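A tidy office, and what it costs to keep one

Amrit Vachon has been selling office layouts for long enough to know what a skeptical face looks like, and mine must have been doing its job, because the first thing offered to me was a seat and the second was a concession.

"Most of what my trade says about tables is nonsense," Vachon told me. "I'll give you that before you start."

I had come with the Brokent brochure folded in my pocket. Brokent is the layout method Vachon teaches to small firms, and the brochure promises "clear surfaces, clear decisions." It costs 800 dollars for the short version and 3000 for the one where somebody comes back later to see whether you kept it up. I asked what a person gets for the first sum that they couldn't get by clearing the table themselves one afternoon in July.

"Somebody telling them to," Vachon said. "People don't do it otherwise. I wish they did, though I'd be out of work."

The long wooden table is the centerpiece of the argument. The rule is that whatever stays out lives at one end, and small things live on a tray. A green cup and a white container share one, and the wood beyond them is left alone.
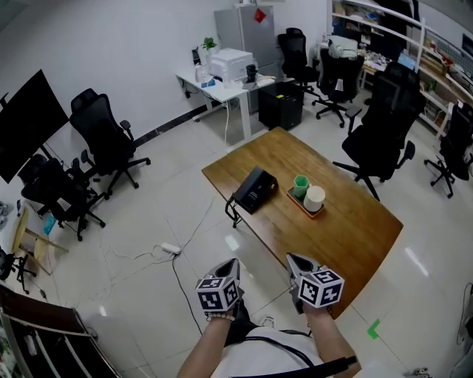

Amrit Vachon
Founder, Bistasum Workplace Planning

I asked about the tray. A tray seems to me a way of admitting you have clutter and giving it a border.

"Yes, it's a border," Vachon said. "If the cup is on the table, then the next cup is on the table too, and then somebody's lunch. If the cup is on the tray, you look at the tray and see it's got a cup on it already."

Does that work? I have owned trays. Mine fill up, and then the overflow sits beside them. Vachon took this calmly and said my trays were probably too big. I said they had come in the size they came in. We moved on.

The brochure also claims that a bare tabletop makes meetings shorter. I wanted to know who had measured it, and how.

"We asked people at Tavares, which was one of our first clients. They said meetings felt shorter."

Felt?

"Felt. I've told the person who writes the brochure to put that word in. It'll be in the next printing."

I have some sympathy for the table itself. It's a good piece of wood with a warm color and a grain you can see, and I would rather look at it than at the usual pale laminate. What I doubt is whether it needs a theory. Vachon's answer was that the theory is really for the floor.

"Everybody looks at the table. I look at where the cables go. You can put the nicest table you like in a room, and if there's a power strip out on the tile with wires coming off it, that's what your foot is going to find."

There was a white power strip out on the tile. I pointed this out.

"I know," Vachon said. "I've got a quote from Prellex for floor outlets. It's 1477 dollars and I keep not signing it. You can write that down if you want. It's the same thing I see in every office I go into, people put up with the strip because the strip works."

This was the most convincing thing I heard all morning, and it isn't in the brochure. I asked whether a method that its own founder hadn't finished applying was ready to be sold to anyone else. Vachon thought about it for a while and said that dentists get cavities.

We talked next about the edges of the room, where the method is looser. Brokent calls these "support walls," a phrase I asked Vachon to stop using in my hearing. They are where the printer goes, and the plant, and anything else that would otherwise drift toward the middle.

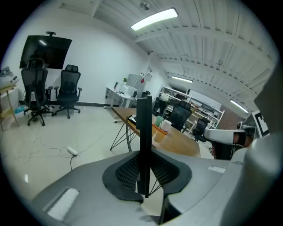 "The printer is the one people fight me on," Vachon said. "They want it next to them. I say put it on its own desk against the wall and get up when you need a page. They print less. I can't prove that either, before you ask, but I've watched it in my own case."

And the chairs? A mesh-back chair with a headrest is a big object, and two of them take up a lot of any room. The method has surprisingly little to say about them. Vachon said chairs can't be told where to live. They have wheels, and people leave them wherever they stood up. An early version of Brokent had a rule about pushing them in, and it was dropped when the clients ignored it.

I asked which other rules had gone the same way.

"Labels on shelves. The one about bags. We used to say no bags on the floor, ever, and I'd walk into a place and put my own bag on the floor."

I left unpersuaded that anyone should pay 3000 dollars for this, and Vachon didn't try very hard to change my mind. The cheaper version I could almost see, for an office where the staff have stopped noticing their own table. When I got home I cleared mine. I kept the tray, and I threw out 2 mugs that had been on it since I moved in.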